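Towel Folding Table Opens at the Oter Street Linen Room

After a long January of sorting, scrubbing and moving shelves from one wall to the other and back again, the Oter Street Linen Room has opened its new folding table, and everyone is very pleased with it. The linen room, which lends clean towels to families, swimmers and the guest house on Jarnis Lane, has 200 towels on its shelves this winter, and until now every one of them was folded on top of the dryers (not the most comfortable spot, as anyone with a sore back will tell you!).

The new corner is a simple thing, really: a good smooth table in pale wood, with enough space to lay a towel out and still see wood around it. The favorites so far are the white terry ones with the wavy rainbow stitching that wanders along the border in little dashes of red, orange, yellow, green, blue and more. They came to us from the Barrientos guest house when it closed its upstairs rooms, and people ask for them by name, or at least they ask for "the ones with the colors." 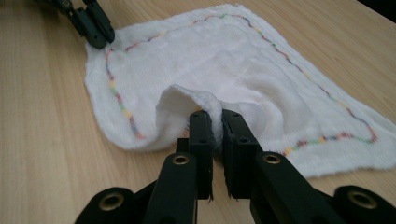 One Fold for Every Shelf

If you have borrowed from us before, you may remember that the stacks used to lean. Some of us folded in thirds, some in halves, and a few rolled their towels like they were packing for the beach, and by the end of the afternoon the whole shelf had a tilt to it. So we have settled on a single house fold, and it is an easy one to pick up even if you have never cared much how a towel is folded.

Lay the towel flat and smooth out the creases with your palm, starting in the middle where the cloth likes to bunch up. Bring one edge over to meet the other and straighten the corners. Then fold it over once more, give it a pat, and put it on the pile with the folded edge facing out. The stitched border never lies perfectly straight, so please go by the edge of the towel and let the colors wiggle as they like. Stacks stop at 17 towels, as that is what fits under the shelf above.
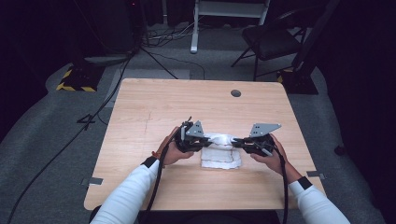
A folded white towel on the new table at the Oter Street Linen Room.

The folding table is open every afternoon from 2 until closing, and you are welcome to stay for one towel or a whole basket. Bath sheets and anything with fringe should still go to the Susta counter by the back door, where there is a longer surface. Borrowed towels can be kept for 3 weeks, and they can come back to us folded, rolled or stuffed in a bag, we are happy to see them either way.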